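Home Storage and Sorting, Week 6: Divided Bins
Notes by Encarnación Bravo

I love a bin with a divider in it, and by September you'll be sick of hearing me say so!
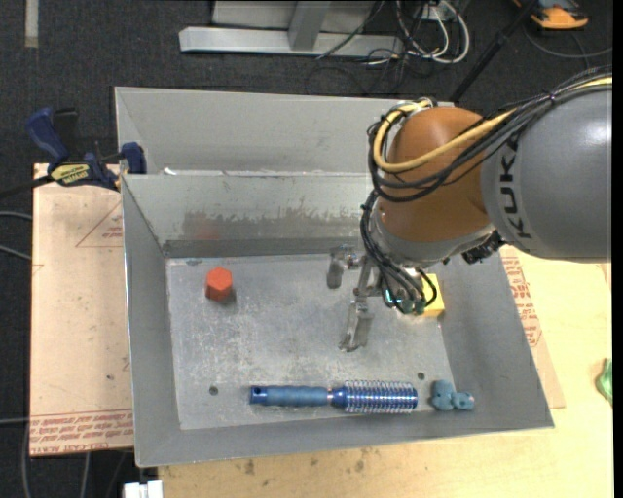 Before you buy anything

Go home and empty one drawer onto the bed (the worst one, please). Put what you use daily in one pile and the rest in another. My own kitchen drawer took 2 evenings and a lot of tea.

Measuring

Measure the inside of the drawer, bottom and top, as sloped sides eat up more room than you'd think. Write it on your Plotstead sheet and bring it along next time, we'll start with labels.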